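Sim success rate drops when I randomize walls and lighting – is my result even valid?

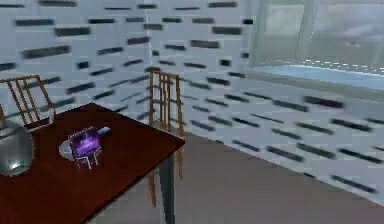
One of the randomized rooms, table at left with the chrome ball and the purple object

Posted in Simulation and Learning by Vira Pasichnyk

Trying to reproduce the Betham texture randomization result for a tabletop picking policy. Trained on 55 room variations, tested on 10 held out. With plain walls the policy does fine. With patterned walls (like the dashed one in the render) plus random table color it falls to pieces, reaches way past the target. Same seeds, same object poses, only the looks change.

My advisor wants a number by Sunday. Do I report the plain wall result and mention the rest, or is the whole thing broken? Also not sure if the shiny sphere is a fair distractor. The paper only says "varied materials", no list.

Ovidiu Avram
Report both. The drop IS the result.

But check some things first. 10 test rooms is thin, one bad room moves your average a lot. Run 7 seeds per room and give the spread, not just the mean. Then split it up – walls only, table only, sphere only. Right now you change everything together so you cant say which one hurts. When I did this for the Skindbridge arm the wall pattern did almost nothing and the reflective object did nearly all the damage. The reflections in a chrome surface change with the room, so the policy sees a different object in every room. Yours may come out different, different encoder.

Fair distractor? Sure, if it's in training too. If it only shows up at test time then say so in the text, thats a separate claim (new object, not new look).

One more, dump the camera pose for every episode. If your randomizer also jitters the camera the overshoot could come from that and have nothing to do with texture. Lost 15 days to that once.

Stepan Stelmakh
just turn off the reflections, trains faster

Halyna Mykhailiuk
Don't turn them off for the test set, whatever you do in training. You'd be making the test easier and then the number can't be compared with Betham.

Agree with Ovidiu on the split. Would add: look at the smeared dashes on the right wall. Might be texture filtering at a steep angle, or denoiser. If the smear is in some rooms and missing in others thats one more thing varying that you didn't pick. Render a few at higher samples and rerun the same episodes. If the success rate moves, fix that before anything else.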